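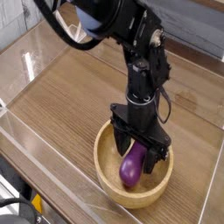
Speaker notes: Releasing a first single without a label

Filed under: Music Business, Talks & Workshops | 5 min read | 2 comments

Opening

Say who I am and keep it short. Liv Torvik, I manage two bands and used to do radio promotion. I am going to talk about one release, the Nirkine single "Cestano", from finished mix to the week after it came out. Questions at the end, but people can stop me if a term is unclear.

Ask for hands: who has put out a song already? Who has one finished and sitting on a drive? Adjust the next part depending on the answer. If most have released before, skip the section on codes.

The band

Nirkine is a duo, Gintarė Siliņa on vocals and guitar and Joar Haugen on drums and synths. They had played live for a good while before recording anything properly. No label, no publisher, a mailing list they had built up by hand at shows. The list had 3266 addresses on it when we started planning. Leave that number up for a moment. People always ask about followers, and the list did more for this release than any of the social accounts.

The recording

Valter Lie produced it at his own place. The first version ran long, with an intro that took most of a minute before the vocal came in. Play the old intro here, then the new one. Don't talk over them.

Joar did not want to cut it. The compromise was a shorter version for the single and the full one saved for the album. I still think the long one is better in a room with a decent PA. The short one is better on the radio.

Mastering: go to someone who did not mix the song. Get the instrumental and the clean version made at the same session. We forgot the instrumental, and when a TV request came in we had to go back and pay again.

Paperwork before upload

Agree the songwriting split in writing. Gintarė and Joar split evenly and Valter took a producer share on the recording only. It fit on one page. Do this before anyone hears the song outside the room.

Register the song with your collecting society. Get the recording code from your distributor or issue your own, and write it down somewhere other than your email.

Check the spelling of every name. Gintarė's name went out on one service without the accent marks and with the last letter missing, and it took weeks to fix. Show the screenshot if the projector is behaving.

Picking the date

We settled on 17th July. Summer is slow for press, and I was told more than once that it was a bad idea. The reason for it was the Söderlund festival slot in August, which was already confirmed. We wanted the song out long enough for a few people in the field to know the chorus.

If you have a show that matters, work backward from that. If you don't, pick a date when both of you are free to answer messages.

Upload early. We gave the distributor five weeks and used nearly all of it, mostly on artwork that was rejected for having a web address on it.

Press and radio

I wrote to up to 10 people. Each one got a separate email, three or four lines long, with a private stream and no attachments. Read the actual email out loud here – it takes less than a minute and it is more use than me describing it.

Rizwan Swati at the Rorkex blog was the first to reply. He asked for a line from the band about the lyrics, and Gintarė sent him a full page. He used most of it. So have something ready about what the song is about, in the singer's own words, even if the press release already covers it.

Some people never replied. One follow-up, then leave it.

Release week

Mailing list went out in the morning with one link. The video came two days later, so there was something new to post. We did not buy ads. I would probably spend a small amount next time, aimed at the towns on the tour.

Joar answered every comment himself for the first few days. He got tired of it, but several of those people turned up at the festival and came over to the merch table.

What I would change

Instrumental at mastering. Check the names twice. Send the radio edit to stations earlier, as one of them had already closed its summer playlist when ours arrived. Ask the festival to share the song – they were happy to, and I only thought of it the week before.

Questions

Likely ones: what it cost, whether we pitched to playlists, how I get paid. Answer the last one plainly. Percentage of income, reviewed yearly, no fee up front.

Finish by playing the whole single if there is time. Handouts are on the table by the door.

14 shares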